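자유게시판 > 살림/주방
대나무 찜기 노란 테두리 있는거 쓰시는 분??

turnillow77
12/31/22
급해서 짧게 씀. 내일 떡국 대신 만두랑 찐빵 쪄서 먹기로 했는데 집에 찜기가 없음. 스텐 삼발이는 있는데 밑이 자꾸 젖어서 빵이 질척해짐;; 대나무로 가려는데 테두리에 노란 띠 둘러진거랑 그냥 대나무만 있는거랑 뭐가 나은지. 그리고 뚜껑 덮을때 면보 꼭 깔아야되나요
식구 넷이고 냄비는 작은 편. 저녁에 마트 가야해서 빨리 답 부탁

seok_gw
노란띠 저 씀. 2년째. 플라스틱 같은데 딱히 문제없음 근데 불 가까이 대면 안됨. 웍에 올릴때 가장자리 닿으면 냄새남

korura_mom
저는 반대요. 띠 있는거 틈에 물 껴서 곰팡이 핌. 그냥 대나무로만 엮은거 사세요. 좀 비싸도

seok_gw
곰팡이는 말리는 문제지 띠 문제 아님. 그냥 대나무도 안말리면 똑같이 핌

korura_mom
말렸어요 ㅡㅡ 베란다에서 하루종일

umji2212
두분 다 맞는말 같은데요 ㅋㅋ 습한집이면 띠 없는거, 아니면 아무거나
글쓴님 면보는 빵이면 종이호일 잘라서 밑에만 붙이는게 편해요. 면보는 물 먹으면 빵바닥 들러붙음

turnillow77
종이호일 있음 감사. 근데 사이즈는요? 만두말고 찐빵 기준

reiko_a
찐빵은 부풀어서 생각보다 몇 개 안들어가요. 손가락 두개 간격은 띄워야함. 식구 넷이면 2단으로 사서 두번 찌는게...
저희집은 Ha 라는 동네 그릇집에서 샀는데 거긴 이제 없어짐 ㅠ

nerico
저 노란띠파. 사진 올려요. 체크무늬 위에 찜기랑 접시 나와있음, 크기 감만 보세요

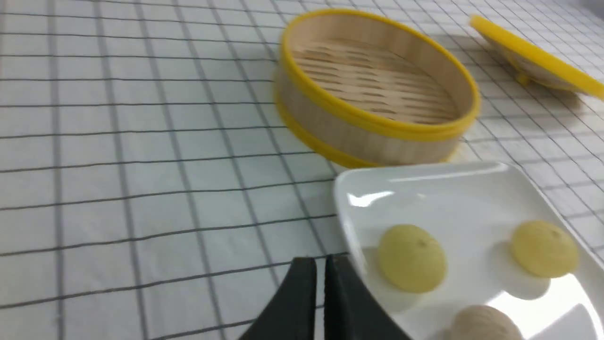
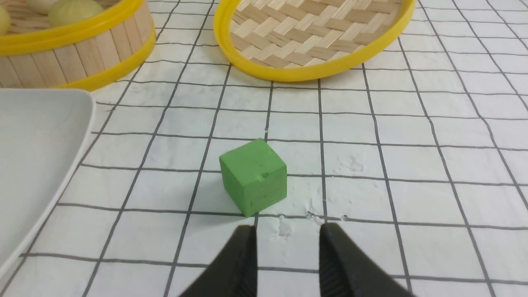
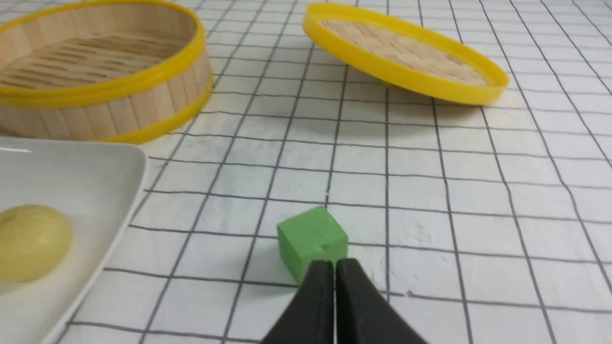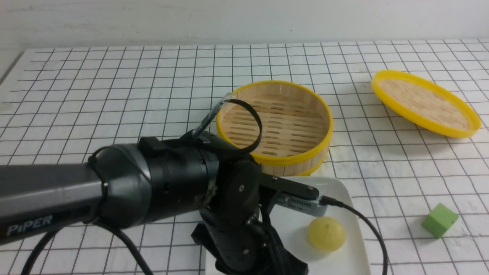 그리고 글쓴님 하나만. 찐빵은 다 되면 불 끄고 바로 뚜껑 열지마세요. 확 꺼져서 쭈글쭈글해짐. 3분은 두고 살짝 틈부터 내고 여세요. 저 이거 몰라서 첫판 다 버렷음

umji2212
오 찜기 바닥 살 사이로 틈 있는거 보이네요. 저래서 물이 덜 고이나봄

korura_mom
테두리 위아래로 다 둘러져있네... 저 띠랑 대나무 사이가 문제라니까요. 칫솔로 안들어감

nerico
칫솔 말고 이쑤시개요. 한달에 한번 하면 됨

korura_mom
찜기 하나 쓰는데 이쑤시개질까지 해야되면 전 안삼

seok_gw
ㅋㅋㅋ 띠 없는건 대신 대나무 살이 터져요. 가시 박혀봤음? 10월에 박힌거 아직도 생각남

turnillow77
싸우지마세요 ㅠㅠ 근데 빵 접시에 옮길때 안달라붙나요? 네리코님 빵은 꼭대기 주름이 예쁘게 살아있는데

nerico
종이호일째로 옮기고 좀 식은다음 떼면 됨. 뜨거울때 떼면 바닥껍질 다 벗겨짐. 접시에 기름 안발라도 괜찮아요
주름은 빚을때 꼭대기를 꽉 꼬집어야함. 살살하면 찌면서 풀림

reiko_a
저는 사각접시 말고 둥근접시 써요. 찐빵은 동그란데 놔야 많이 올라감

seok_gw
사각이 더 많이 올라가지 않나 구석이 있는데

reiko_a
구석에 놓으면 굴러떨어져요. 해보심?

seok_gw
찐빵이 왜 굴러요 바닥이 납작한데 ㅋㅋ

zapata_y
한국어 조금 틀려도 이해해주세요. 저는 찜기 처음 쓰기 전에 물에 담갔어요 40분. 그리고 빈 찜기로 한번 찌고. 그러면 나무 냄새 많이 없어요. 글쓴분 오늘 사면 오늘 꼭 하세요

turnillow77
헐 그런것도 해야함? 바로 쓰면 안되나

umji2212
바로 쓰면 빵에서 대나무 맛 나요. 싫어하는 사람은 엄청 싫어함. 전 좋던데

korura_mom
담그는건 대략 20분이면 충분. 오래 담그면 말리는데 오래걸려서 또 곰팡이

zapata_y
저는 40분 했는데 곰팡이 없어요

korura_mom
집이 건조한가보네요. 부럽

kinoshita_t
뒷북인데 뚜껑 보관은 어떻게들 하시나요. 덮어두면 안이 눅눅해지고 따로두면 자리차지.. 전 뒤집어서 몸통에 비스듬히 걸쳐둠

nerico
저도 걸쳐놔요. 완전히 마르기전엔 절대 덮지마세요. 세제도 쓰지말고 뜨거운물에 솔로만

turnillow77
마트 갔다옴. 띠 없는건 큰거밖에 없고 우리집 냄비에 안맞아서 그냥 노란띠로 삼. 코루라맘님 죄송 ㅋㅋ 지금 물에 담가놨고 이쑤시개도 샀음
근데 냄비보다 찜기가 살짝 작은데 이거 그냥 물위에 띄우는거 아니죠??

seok_gw
절대 아님ㅋㅋㅋ 밑에 삼발이 놓고 그위에. 물은 삼발이 다리 높이 넘지않게

umji2212
삼발이 있다고 하셨으니 딱이네요. 물 끓은 다음에 올리세요 찬물부터 말고

korura_mom
저는 찬물부터 올려요. 천천히 부풀어서 더 폭신함

umji2212
그건 반죽마다 다르죠. 시판 냉동이면 끓은다음이 나음

turnillow77
냉동임. 끓은다음으로 감. 다들 새해복 많이 받으세요 내일 후기 쓸게요

reiko_a
종이호일에 구멍 몇개 뚫는거 잊지마요~ 복 많이 받으세요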